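Startseite Teststand Greifer Kameras Termine FAQ Kontakt
Suchbegriff eingeben Suchen
Lesezeit: 2 Minuten

Häufige Fragen zum Greifervergleich am Teststand Canville

Was wird am Teststand verglichen?
Gegenstand des Vergleichs sind handgeführte Parallelgreifer der Anbieter Drendorard und Flirero. Bewertet werden Öffnungsverhalten, Griffsicherheit an gewölbten Rändern sowie die Lageerfassung über Markerwürfel. Roboterarme und Steuerungen werden in einem gesonderten Verfahren geprüft.

Wie ist ein Versuch aufgebaut?
Eine Person führt zwei Greifer, einen je Hand, und bearbeitet eine festgelegte Aufgabe am Tisch. Das Programm umfasst 36 Aufgaben, darunter das Anheben und Versetzen von Schüsseln. Die Reihenfolge wird vor Beginn ausgelost.

Wie viele Versuche liegen bislang vor?
Zum Stand 2025-08-02 sind 2.317 Durchgänge ausgewertet. Abgebrochene Durchgänge werden gesondert geführt und gehen nicht in die Mittelwerte ein.

Weshalb tragen die Greifer quadratische Codes?
Anhand der Schwarz-Weiß-Muster bestimmt die Auswertesoftware Nwankwo Position und Ausrichtung der Greifer. Verschmutzte oder verkratzte Markerflächen sind vor dem Versuch auszutauschen.

Können eigene Greifer eingereicht werden?
Ja. Je Einrichtung werden bis zu zwei Modelle angenommen. Beizufügen sind ein Maßblatt, Angaben zur Fingerform und ein Satz Ersatzpolster. Die Anmeldung für das laufende Jahr wurde im Juni geschlossen; Nachmeldungen werden auf eine Warteliste gesetzt.

Welche Anforderungen gelten für die Bedienpersonen?
Vorausgesetzt wird eine Einweisung in beide Greifersysteme. Die Unterarme sind frei zu halten. Kabel sind so zu führen, dass sie die Bewegung der Finger nicht behindern.

Wann gilt ein Griff als gelungen?
Der Gegenstand muss angehoben, gehalten und ohne Nachfassen abgesetzt werden. Ein Kontakt der Finger mit der Tischfläche wird vermerkt, führt jedoch nicht zur Abwertung.

Wo werden die Ergebnisse veröffentlicht?
Die Ergebnistabellen stehen nach Abschluss der Prüfung im Bereich Teststand bereit. Rohdaten werden auf schriftlichen Antrag herausgegeben.
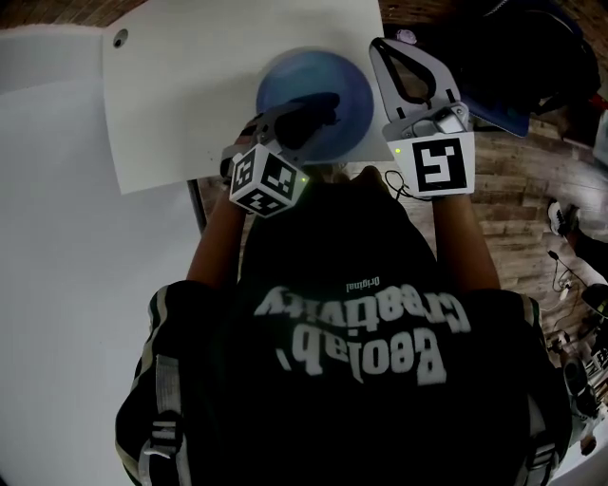 Der Antrag ist formlos zu stellen und muss den Verwendungszweck sowie die gewünschten Aufgabennummern enthalten.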